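Section 4: Folding and Basket Mode

Findgate Home Linen Planner, user guide, revised September 25, 2019

Before you start, finish Section 3 (Naming Your Shelves). If you skipped it, the planner will file everything under Shelf 1, and Shelf 1 will not thank you.

4.1 Setting up your first basket

1. Open the planner and choose Baskets, then New.
2. Type a name for the basket. Names can run to 55 characters. Most households manage with "towels."
3. Pick a room. If the room is missing, go back to Rooms and add it. The planner has no opinion on whether your landing is a room.
4. Choose a fold style: Thirds, Quarters, or Whatever Happens. The last one turns off all fold reminders and can't be turned back on for 10 days.
5. Press Save. The basket name turns from gray to black.

Note: The Serrano label printer has to be switched on before you press Save. If it wasn't, open the basket again and choose Reprint. Pressing Save repeatedly will give you several baskets with the same name and one label between them.

4.2 Adding linens

1. Fold the item. The planner cannot do this part, despite the letters we receive.
2. Stick a label on the shelf edge or the basket rim. Labels stuck on fabric come off in the wash and reappear on a sock.
3. Enter the item under Contents. Use the color and the kind of thing it is, such as "green bath sheet."
4. Put large pieces in first and washcloths last.
5. Leave two fingers of space below the rim so the basket above can sit flat.
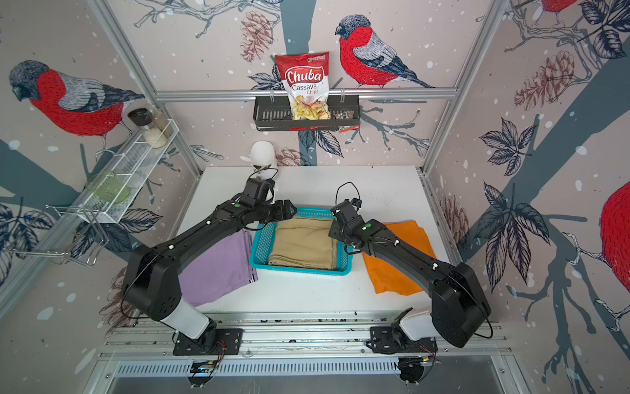
6. If an item belongs to a guest set, tick Guest. Guest items are hidden from the everyday list, so the good towels have at least a chance of lasting until June.
7. Press Done. The item count beside the basket name goes up by one.

Caution: Do not store linens that are still damp. The planner will record them as clean and dry because you told it so, and your nose will find out the truth later.

4.3 Limits

One basket holds up to 200 entries. The whole planner holds 2,274, a figure chosen by the memory chip. If you reach it, a message suggests deleting older items. Deleting an entry does not remove the pillowcase from your home. You will have to see to that yourself.

4.4 Moving a basket to another room

1. Open the basket and choose Move.
2. Select the new room.
3. Carry the basket there.

Steps 2 and 3 may be done in either order, but please do both. Most calls to our Sudalholm help desk concern baskets that moved on the screen only.

4.5 If something goes wrong

The list shows a basket you don't own: someone has imported the sample household. Go to Settings, Samples, Remove.

The language has changed: hold the Home key until the menu appears, then pick again from the top of the list.

The fold reminder won't stop: fold something, or see step 4 of 4.1.

Continue to Section 5, Fitted Sheets, when you feel ready.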